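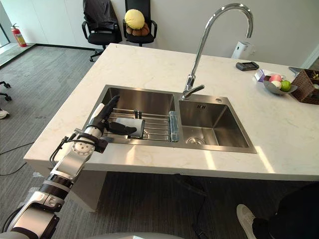

Progress report to the Foten Fund: shared kitchen at Windance House

Submitted by Mei-kuen Tai, Project Lead, Endville Community Rooms
April 8, 2024

1. Purpose of this report

The Fund awarded a grant for the refitting and first year of running of the shared kitchen at Windance House. The present report covers the second reporting period. It sets out the work completed, the use made of the kitchen, spending against the agreed headings and the matters still open.

2. Work completed

The island is now in full use. It has a white marble top and a double stainless steel sink, with one tall arched tap placed between the two basins so that it can serve either side. Our first plan had a single large basin and a draining board. This was changed after the consultation with user groups, who asked for washing and draining to be kept apart.

A stainless steel wire rack stands in the left basin and the right basin is kept clear. Cups and small items drain directly into the sink, and the marble around it is no longer used for wet crockery. This was the main concern raised in our last report, when water marks had begun to show on the new surface. The stone was resealed during the period by Fang Interiors at no further cost to the grant.

A fruit bowl and a wicker basket for small items have been placed on the island, well away from the sink. User groups are asked to leave both where they are and to take their own belongings home at the end of each session.

3. Use of the kitchen

The kitchen was booked for 167 sessions in the period, against a target of 300 for the full year. Bookings were lowest in the first weeks, while the stone was being resealed, and have risen steadily. The lunch club remains the largest single user. Two new groups have joined, a carers' breakfast and an evening class in basic cookery.

Each group now receives a one-page guide to washing up and closing down. It asks users to:

rinse cups before they are placed in the rack
empty the rack before leaving – this applies to the last group of the day in particular
clear the drain strainer
wipe the marble with a soft cloth and no scouring powder

Compliance has been good on the whole. The second point is the one most often missed, and a reminder has been added to the booking confirmation.

4. Spending

Spending on fittings is complete and within the sum agreed. Small equipment shows an underspend of £371, mainly on crockery, where a donation of cups reduced what we needed to buy. We request the Fund's agreement to move this amount to the cleaning and upkeep heading, which is under some pressure following the increase in bookings.

5. Matters outstanding

The store cupboard has not yet been shelved. The joiner's first quotation was above the budget and a second has been requested.

A maximum of 20 people per session was set at the start of the project. The lunch club has asked whether this might be raised. We do not propose any change until the fire safety review has been received – this is expected in June.

6. Next period

We shall complete the shelving, replace the washing-up guide with a version in larger print, and carry out the user survey required under the grant conditions. The survey questions will be sent to the Fund for comment before they are issued.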